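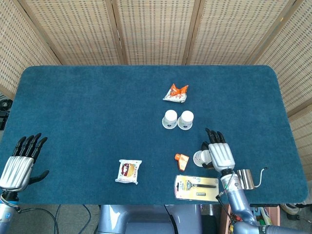
Bench 2, right hand on the tipped cup, left hand parked. Cable loop at the right wrist as it was before rerouting.

July, morning session

Started with the right wrist, as the fault log from the late shift had the thumb dropping out again. Same message as last time: position lost on thumb flex, hand goes limp, arm holds. Cleared it from the console and ran the open/close routine. It got through 435 cycles before it came back, so a restart is no cure.

Moved the forearm through its full roll by hand with the drives off. The cable tugs at the plug towards the outer end of the travel. It hangs in a free loop below the wrist and there is nothing to stop it pulling straight on the connector. The left side has the same sort of loop but that one has more slack in it and has never faulted. Left it alone for now.

What I did, right side:
Drives off, e-stop in, arm resting on the foam block.
Unplugged the hand and looked at the pins. One slightly pushed back. Eased it forward with the pin tool and checked it against the spare.
Gave the loop 40 mm more slack and put a soft tie on the forearm, 8 cm back from the plug. Tie is snug but the cable can still slide.
Plugged in, rolled the wrist both ways by hand, no tug.
Drives on, fingers homed one at a time, thumb last.

Open/close routine again: 930 cycles, no fault. Stopped it there to get the table back before lunch.

Redid the thumb zero while I was at it. The old offset had the thumb closing late, so the fingers got to the object first and pushed it across the carpet. The new value is saved in the Skistero profile for the right hand. The old one is kept under the same name with "_old" on the end – please don't tidy it away until we have had a week on the new one.

Grasp check with the table laid out. White cups, crisp-type bag, the carded razor, the flat food packet, the small orange thing and the steel kettle. Cup on its side is the one I care about most, as the thumb has to come in low and stay against the side. The kettle stands close to the front edge on the right and the forearm comes near it on the way in, so keep the approach speed at the low setting until somebody has looked at the elbow path.

Carpet: the teal top wants a proper brush. Lint gets into the finger joints and the Bridanent pads lose their grip when they are dusty. Wiped the right hand with a dry cloth. No solvent on those pads, see the note inside the cupboard door.

Still to do
Same slack and tie on the left wrist, next time the arm is powered down anyway.
Order two wrist plugs from Karabulut. The spare is now the only good one in the drawer.
Ask Trotthorpe whether the pushed-back pin is a known thing on this batch of hands.
Tidy the cable bundle by the screen on the left. It sticks out at table height.
Rerun the long cycle test overnight with the log switched on – it was off this morning until the second run.

Left the arm parked at 16:20, brakes on, hand plugged in.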